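Does a "standby killer" plug save a household any money?

Project report, Home Energy option

Why I picked this

My uncle bought a Brelis plug at the start of the winter and has been telling the family ever since that it pays for itself. The box says it cuts "hidden power" from the television and everything connected to it. I wanted to see whether the meter agreed. I should say at the start that I didn't expect it to, and I have tried to stop that from affecting how I did the work. The reader can decide if I managed.

Hidden power is the electricity a thing uses when you think it is off. A television on standby is waiting for a signal, so part of it has to stay awake. Older sets were bad for this. Newer ones are meant to be much better, and that was my first doubt. If the waste has mostly gone already, what is left for the plug to save?

What the sellers claim

I read the leaflets for two plugs, the Brelis and the Itus. Both talk about "the average home" and neither says where that home is, how old its television is or how many people live in it. The Itus leaflet has a bar chart with no numbers up the side. The Brelis leaflet gives a yearly saving but works it out with the television on standby for every hour of the year, as if the family bought it and never watched it. I wrote to both firms to ask for their test results. Itus sent me a voucher. Brelis did not reply.

The living room

Most of what people leave on standby is in the room where they sit in the evening, so I kept to that room and left out the kitchen and bedrooms.

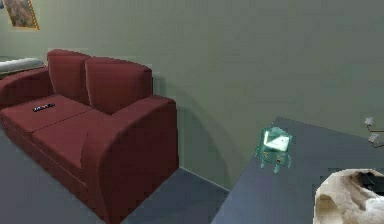
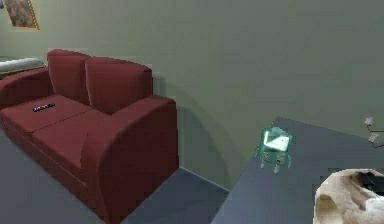 A dark red sofa against a plain wall, in both views.

Report by Hiu-tung Man
Design and Technology, Konmont course, January

Method

I took the electricity meter reading at 10 at night and again before breakfast, when everyone was in bed and nothing was being used except the fridge, the router and whatever was on standby. I did this for a run of nights with the Brelis plug in place and then the same with it taken out. I asked my family not to charge phones overnight. My brother says he kept to this. I have no way of checking.

The first reading of the whole project was 3244 and the last was 3365, both in units (kilowatt hours). That includes the days as well as the nights, so the difference between them is not a result. I only put it in because my teacher asked for the start and end figures.

What I found

The nights with the plug and the nights without it looked almost the same. Some nights with the plug were worse. The fridge seems to matter far more than the television does, and it switches itself on and off when it likes, so a small saving could easily be lost behind it. Our meter only shows whole units on the front as well, and that is too coarse for something this small.

So I can't say the plug saves nothing. I can say that if it does save something, I couldn't see it on the meter that we pay the bill from, and I think that ought to bother anyone who has been told it will pay for itself.

The plug also has a small light on it that stays lit all night. It must be using something. The leaflet does not mention how much.

Problems with my own work

It was one house. The weather got colder halfway through, and a fridge in a cold kitchen works less, so the second half had an unfair advantage. I also forgot two readings and left those nights out instead of guessing. A plug-in meter would have been much better than the house meter, and the Hughes one in the school store would have done the job, but it was already signed out and did not come back in time.

My uncle's view is that I did it wrong. He has not taken any readings himself.

If I did it again

I would measure the television alone with the Hughes meter, first on standby and then with the plug in between, and after that I would measure the plug with nothing in it. I would also ask other families how long they leave the set on each evening, as I suspect that turning it off when everyone has wandered out of the room would beat any plug on sale.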